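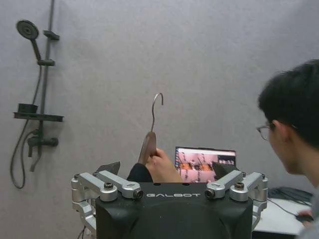
Wooden hanger held up over the arm, and one of us at the mouse

Hi all,

Picking up the thread about the Kneath room and what the robot sessions have done to our days. I used to be on my feet the whole shift. Now I do a stretch of handling props, then a stretch at the laptop, and we swap after 13 runs so everybody gets both. My knees are thrilled! My eyes, less so.

What I didn't expect is how much of the job is still hands. Somebody has to pick the next thing, hold it out at a decent angle, put it back, and keep the cables off the edge of the table (I lose that fight every week). We used to write up each item on the paper sheet too, and that's gone – the Neminus log does it, and I don't miss it one bit.

The grumble I hear most is pace. With a timer on the screen you start racing it, even when there's no prize for it. I'd like us to ask Grodwood for 5 minutes off between blocks, written into the schedule. In the shot below the clock says 00:51 and the fingers have hold of a wooden handle.

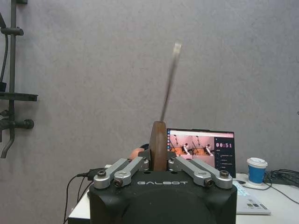 Kevin Mamani wrote:
> My worry isn't the arm, it's the rota. At Revau they
> went up to 240 runs a day and then stopped filling
> the Saturday shift. Can we get staffing in writing
> before we agree to more?

Yes, same worry, and I'd put it ahead of the breaks. We did 254 last week with everyone in. I'll add both to the list for the July meeting, so send me wording if you have it.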